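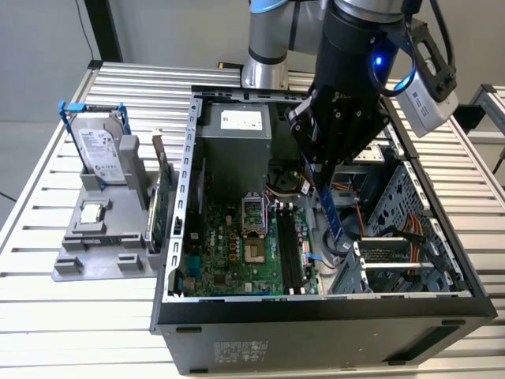 Memory stick going in, desktop tower on its side on the bench.

Is the Nastira bench assembly package worth paying for?
Posted by Hazem El Idrissi, 2021-03-18

We refurbish office desktops and have been offered the Nastira package: arm, gripper, wrist camera, parts fixture and a year of support. The salesman keeps saying it "builds a PC". I watched a demo at Grostier in January and came away unsure. Memory is fiddly enough by hand, and half our towers are different models. We do 50 machines in a good week. Has anyone paid for this and kept it?
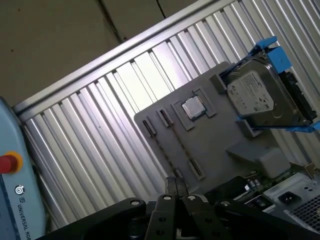

2 replies

Mandla Hendricks
We had it on trial for 4 weeks. It's decent hardware, but ask what "builds" means before you sign anything. Most of the practice is done on a grey mock board tray, with a socket frame for the CPU and a bay block for the hard disk in its blue caddy. All very tidy. A real case has cables in it, and a wire lying over a slot was enough to stop ours – then someone has to walk over and sort it out.

The parts also have to be set out at the fixture first, drive, card and CPU each in the right place. The brochure leaves that labour out of its timings. So did our quote, until I asked. Setting up each new case model was charged at 800 on top, and with a mixed lot like yours I can't see how that pays.

What I'd do is send them two of your ugliest towers and ask to watch the memory go in, unedited, with your own cables left where they are. Then try booting both machines yourself. If they'll only show you the tray, you have your answer. We sent ours back.

Driss Metwally
Wulleo do something similar and it's cheaper I think. Never used it. My cousin's firm got a price from Benjelloun as well but that was for phones, so maybe no help. Check who pays for broken pins!!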